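Bench Week at Pennington: Gallery

The teaching lab at Pennington has been in use for nine years without a full clear-out. In July we closed it for a week, emptied the cupboards and went through what was in them. The notes on this page cover what we kept, what moved and what left the building. They are mainly for people who use the lab during term and will be looking for things in the wrong place.

Most of the sorting was done by Rosalinda Yap and Remo Brunner. Vinzenz Lanz handled the repairs. If an item isn't mentioned, it is where it was before, or close to it.

Beakers and flasks

All the beakers are now on the long shelf by the window, smallest on the left. Chipped ones were thrown out. We lost more of the 400 ml size than any other, and a new box has been ordered from Premon. Until it arrives, please use the conical flasks for the dilution practical and return them the same day.

Flasks with ground glass joints have their own drawer now. The stoppers are in a tray in the same drawer, and a few of them fit nothing we own. We kept those anyway.

Pipettes

The glass pipettes are in the upright stand next to the balance room door. The plastic ones are still in their bags, in the drawer marked P. The old drawer label said "Spatulas" and several people will go on looking for spatulas there. Those are two drawers down.

Pipette bulbs were in poor shape. Rubber that had gone sticky was thrown away, and that was most of it. Inese Grīnberga found an unopened pack behind the water bath, so we have enough for the fall.

Burettes and clamps

Burettes are stored upside down with the taps open, as before. Vinzenz took apart the clamps that had seized, cleaned the threads and put them back together. Three could not be saved. The boss heads are in a bucket under the end bench - heavy, so slide it out and don't lift it with one hand.

Glass tubing

Cut lengths are sorted into cardboard tubes by diameter. Short ends went into the broken glass bin. Anyone who needs an odd length for a project should ask Remo, who kept back a small box of them in the prep room.

Balances

Both balances stayed where they were. Valentin Rüegg leveled them again after the benches were moved and put a note on each with the month. Please leave the draft shields closed when you finish. The brushes for the pans are on hooks now, one at each balance.

Test tube racks

We had racks of every kind and no system for them. Wooden ones with split pegs are gone. The plastic ones are stacked by hole size in the cupboard under the sink. Metal racks stay out on the bench, as they are the ones people reach for first, and they go back to the bench after washing up. Take the tubes out before you move a rack, even for a short distance.

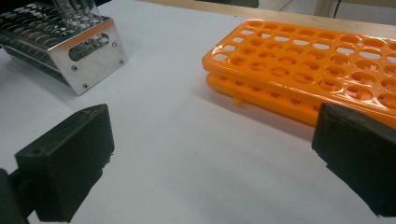

Metal rack with clear tubes standing in it. The end plate has an oval slot for a handle and is held on with small screws. If a screw on one of these feels loose, tell Vinzenz before you carry it.

Drying boards

The two wall boards over the sink were taken down, scrubbed and put back up. Some pegs are new. The lower board is for tubes and small flasks, the upper one for anything with a long neck. Measuring cylinders do not go on the boards at all - they tip forward and drop. Lay them on the drying mat.

Labels and storage boxes

The boxes are from Vorkby and hold around 25 small bottles each. Labels are on the short side, facing out. Write in pencil if the contents are likely to change. Rosalinda has the label printer and will make permanent ones on request.

Given away

A box of spare stands, two tripods and a pile of older textbooks went to the Patuvum evening school. They collected on Monday and have asked for any surplus thermometers, so please hand in extras at the prep room hatch.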